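How to Wrap Sandwiches for a Basket Lunch

Posted 2018-11-12 in Packed Food

A sandwich that has to sit for a few hours needs a little more care than one you eat at the counter. These are the steps we use at Onyeka for basket lunches, where the food is made in the morning and set out at noon.

What you need

Soft sandwich bread, two or three slices per sandwich
Butter or cream cheese
A firm filling such as ham, cheese or egg
Lettuce, cucumber or tomato
Paper towels
Clear plastic film
A serrated knife
A woven basket with a wide opening

Step 1. Dry the vegetables

Wash the lettuce and shake it off over the sink. Lay the leaves on paper towels and press a second towel on top. Slice cucumber and tomato thin, put the slices on a towel, salt them lightly and leave them for 8 minutes. Blot the tops before you use them. Skipping the salt is fine for cucumber. Tomato gives off too much water without it.

Step 2. Spread to the edges

Cover the inside face of every slice with butter or cream cheese, all the way to the crust. Any bare spot will soak up juice. Mustard and ketchup go on the meat or cheese and stay off the bread.

Step 3. Stack

Put the meat or cheese against the bread first and the wet vegetables in the middle. If you are using a third slice, butter it on both sides. Close the sandwich and press down with a flat hand for a few seconds. Trim the crusts now if you want them off.

Step 4. Cut

Use the serrated knife and a light sawing motion. Wipe the blade between cuts. Tomato seeds will smear across white bread otherwise.

Step 5. Wrap

Tear off a piece of film 3 times as wide as the sandwich. Set the sandwich in the middle with the cut side facing down, so that the smooth part of the film covers the layers. Bring both long sides over and overlap them on the back. Pull the film snug but don't squash the bread. Fold one end under. Gather the other end and give it a loose twist, which makes it easy to open.

Step 6. Set it in the basket

Chill the wrapped sandwiches until serving time. Then lay each one on its side with the fillings facing up, so people can tell what they are picking.
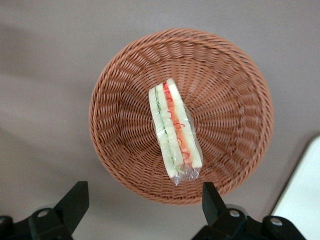

Wrapped sandwich in a round wicker basket, layers facing up.

A basket with flared sides is easier to reach into than a straight one. Line it with a cloth napkin if you are adding fruit or anything unwrapped.

Keeping times

Keep egg, meat and cheese sandwiches in the refrigerator or in a cooler with ice packs, and don't leave them out for more than two hours. Tomato sandwiches are best eaten the same day.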